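Chapter 6
Portions, Servings and Household Food

What you will learn in this chapter
- how a portion differs from a serving
- why household measures vary so much from one kitchen to the next
- how to plan fruit and vegetables across a day
- how to keep a simple food record and read it back

Key words: portion, serving, household measure, edible share, plate waste, food record

6.1 Starting with one kitchen

Teresa Daly cooks for five people in Petton. On a weekday evening she peels carrots, boils potatoes, warms up whatever was left from the day before and puts everything on the table in bowls. Each person takes what they want. Her father takes very little. Her two sons take a lot of potato and not much else. When a dietitian asked her how much vegetable each person ate, she could say what she had bought and what she had cooked, but she had no idea where it had gone.

Most households are like this. Food is bought by the bag or by weight, cooked by the pan and eaten by the spoonful. Each of these steps uses its own measure, and something is lost between one and the next. Peel goes in the bin, meat shrinks in the oven, rice takes up water and gets heavier. A person who wants to know what a family eats has to follow the food through all of these steps, or pick one step and be clear about which one it is.

In this book we use two words that are often mixed up in daily speech. A portion is the amount a person takes or is given at one time. A serving is a fixed amount used for advice or for labels. A portion of soup may be two servings, or half of one. The portion belongs to the eater and changes from day to day. The serving is set by whoever wrote the advice, and it stays the same until they revise it.

6.2 Household measures

Scales are cheap, but few people use them for everyday cooking. They use cups, spoons, handfuls and slices. These are called household measures. They are quick, and people remember them, so they are useful in interviews. Their weakness is that they vary. A mug in one house holds twice what a teacup holds in the next. A tablespoon may be level or heaped. A slice may be thick or thin, and a carrot cut into rounds gives smaller pieces towards the tip.

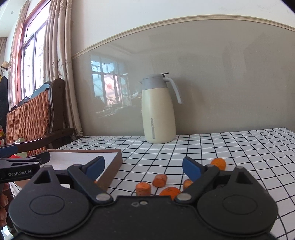
Raw vegetables raise a further difficulty, as they are often eaten between meals and in small amounts. A child who eats a few pieces while the table is being laid may have had a fair part of a serving before dinner starts, and none of it will be remembered the next day. The same is true of small fruits, grapes and berries above all. Interviewers are trained to ask about these foods separately, after the main meals have been covered.

Weight also has to be tied to a stage of preparation. Suppose a recipe asks for 200 g of carrots. Is that before or after peeling? The part of a food that is left once the peel, stones, stalks and bones are gone is called the edible share. For a carrot it is high. For a melon or a whole fish it is much lower. Food tables normally give values for the edible share, and a student who enters the weight as bought will get a figure that is too large.

6.3 The Berodberg record

The worked examples in this chapter come from a food record kept in the town of Berodberg one November. It was run by Ieva Krūmiņa and Cathal Ó Néill, and 754 households took part. Each was given a notebook, a set of measuring spoons and a short guide. The person who did most of the cooking wrote down what was prepared, and everyone over twelve wrote down what they ate.

The notebooks gave 2,718 usable evening meals. Many more were handed in, but entries with no amounts were left out. That decision matters, and we come back to it in section 6.7. Households that forget to write down amounts may also be the ones that eat in a hurry - if so, the usable meals do not stand for the whole town.

Two findings are worth keeping in mind as you read on. First, cooks tended to put down more vegetable than the eaters did. Part of the gap was plate waste, meaning food that was served and not eaten. Second, vegetables eaten raw were recorded badly by everyone. Orla Hayes, who checked the notebooks, found that the word "some" was used more for raw carrot than for any other food.

6.4 Before you go on

Keep your own record for two days, using household measures only. On the second day, weigh each item as well, after you have written down your estimate. Bring both sets of figures to class. Do not correct the estimates once you have seen the weights.

Section 6.5 sets out the record sheet and explains how to fill in each column. You will need a pencil, a kitchen scale and the conversion table at the back of the book.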